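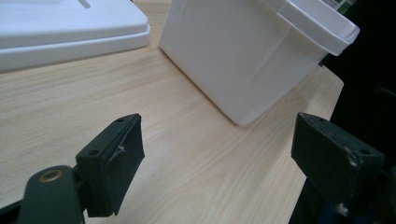

Unit 4: Materials in the Home
Handout 2 – Storing dry food

Tutor: Annelore Wegener
Reading: Bako, Kitchen Materials, chapter 3 (skip the section on glazes)

Last session covered fresh food. For this one we are looking at flour, rice, pulses, sugar and dried fruit, and what the container does to them over time. The cupboard survey from Jirneldale is used throughout, so bring your copy.

What spoils dry food

Most dry goods go off through moisture, air, light or insects. Moisture does the most damage. Flour takes up water from the air in a steamy kitchen and will clump, then smell musty. Brown rice and wholemeal flour contain more oil than the white kinds and turn rancid sooner. Salt and sugar do not spoil in the same sense, but they set hard.

Insects usually arrive with the food. Flour moth eggs can be in the bag when it is bought, and a good lid only stops them spreading to the next packet.

Container materials

Glass does not hold smells and does not let air through. It is heavy, it breaks, and clear glass lets in light. Keep it in a closed cupboard.

Tin was the usual choice before plastic. It keeps light out completely. The weak point is the seam, where rust starts if the tin is put away damp.

Plastic is light and cheap. Polypropylene is the common one for food boxes and copes with hot washing. Polyethylene is softer and is often used for lids. Both can hold on to strong smells such as curry powder or coffee, so keep one box for one food.

Paper and card are packaging for transport. Move the contents within a week or two of opening, and cut out the date panel and keep it with the food.

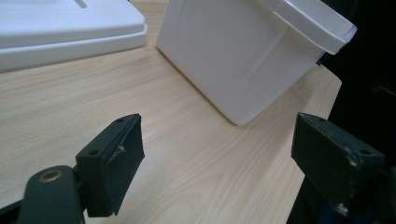
Lids matter more than bodies. A push-on lid keeps out dust and most insects but is rarely airtight. A screw lid is better if the thread is clean. A clip lid with a rubber or silicone ring is the best of the three, until the ring hardens. Tumaini Minja's notes on seals are in the course folder and will help with question 2.

The Jirneldale survey

The survey looked at 724 containers in ordinary kitchens. For the exercise we use only the flour boxes from the first street, 18 in all. Note that the survey form has no column for room temperature – this is a gap, and you should say so in your write-up.

For next time

1. Choose one dry food at home. Write down what it is kept in, where, and since when.
2. Explain in your own words why a full box keeps better than a half-empty one.
3. Read the Ogundipe article and note one point you disagree with.

Write-ups should take about 30 minutes. Hand in by 10/22/24.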